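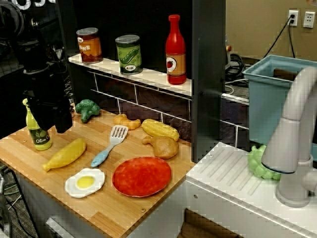
My refrigerator died in January, and I learned that I owned eleven mustards.

March 5, 2025
Posted by the management

Home | Older | Kitchen | Complaints | About

The fridge was a Steltex, bought used when I moved to Nevside, and it went out with a noise like a man sitting down in a wet coat. The repair shop quoted me $294 to look inside it and think. A new one was $959, delivered in 18 days, so I bought the new one and settled in to live like a pioneer with broadband.

I set a cooler on the back steps and moved in the milk, the butter and one mustard. Everything else had to be eaten, given away or faced. For the first few days I ate like a duke clearing out his castle. Then the good things were gone and I was down to capers. 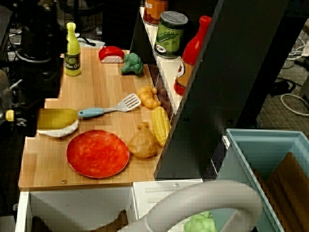 By the second week I was shopping every day, which I had always assumed was something people did only in movies set in France. I'd walk down to Frei, the small market by the bus stop, with a cloth bag and a smug expression, and buy one onion. The woman at the register began to look worried about me. I spent less, mostly because it is hard to carry a frozen lasagna home with no freezer and keep your dignity.

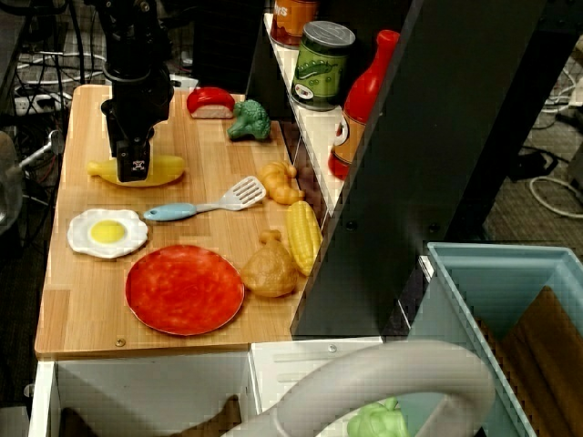 Cold storage, I have decided, is mainly a way of putting off arguments with yourself. Half the stuff I used to chill never needed it. A banana sits perfectly well out on a wooden board next to the bread, looking cheerful and yellow, and I had been shoving mine in beside the yogurt until they turned the color of a saddle. Same with tomatoes, hot sauce and the peanut butter. Eggs I still argue about. My mother's rule was that anything with a lid goes in the fridge, and she once applied it to a flashlight.

I put some of this in my last post and the mail was brisk.
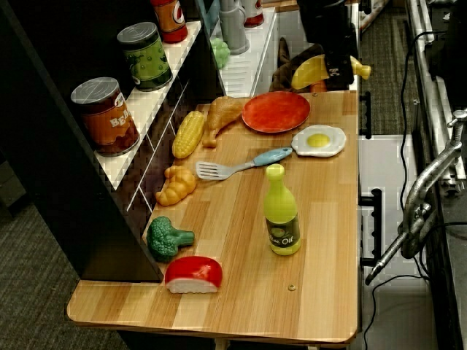 Ukia wrote that I was being smug about a cold month and should try my cooler trick in July, when she once lost a whole ham in an afternoon. She also said tomatoes are one thing but nobody should be casual about mayonnaise, and that a person with eleven mustards has no business lecturing anyone.

Fair. The new fridge came on schedule and it hums in a key I don't care for. I swore I'd keep it half empty. As of this morning it has milk, butter, leftover rice, a cabbage I have no plans for, and four mustards. One of them was 50 cents off.

We use cookies to remember your preferences. Accept | Manage settings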